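Gekis Hall will close its small meeting room from 14th May while the floor is replaced. The work is expected to take 7 weeks, and the room should reopen in July.

Groups that book the room can move to the Predov Street library at no extra cost -- the space there seats 40. Deposits already paid will carry over.

The town has set aside $500 for new chairs.

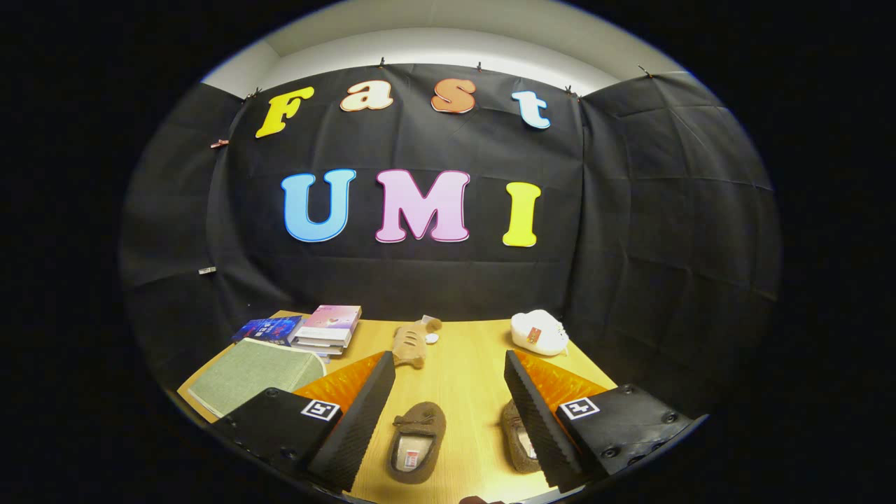

*Black fabric clipped up behind a light wooden tabletop.*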